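The Asgate Run

The arm stopped at cycle 2000 and would not say why. There was no alarm on the log and no red line, just the same position repeated down the page.

I had left it going overnight in the simulator, as we did with every new build from Dolteck. When I came back with my tea the counter had not moved for five hours. I wound the playback to the last good cycle and stepped forward.

It approached the panel, opened and waited. The grip signal went out. The fingers stayed apart. After some 200 tries the program gave up asking, but it never passed the fault on to anyone.

That was the part I didn't like. On the floor at Asgate the same code would be running beside people. An arm that looks stopped is an arm somebody reaches past.

I rang the night desk and asked them to hold the update. They said it had gone out to 2 cells already - both idle, as far as they knew. I asked them to go and pull the power by hand, and to stay on the line while they did it.

While I waited I looked at the last view from the wrist, still open on my screen. 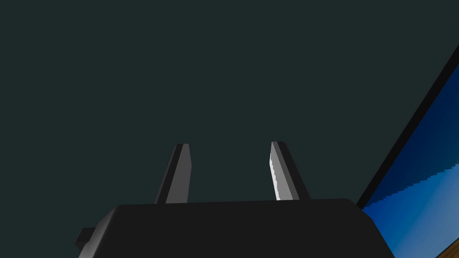
Cell Two

The first isolator went over with a clunk I could hear down the phone. Then footsteps, a door, and a long stretch of nothing.

"This one's warm," the voice said.

I told them to keep outside the gate and use the switch on the wall.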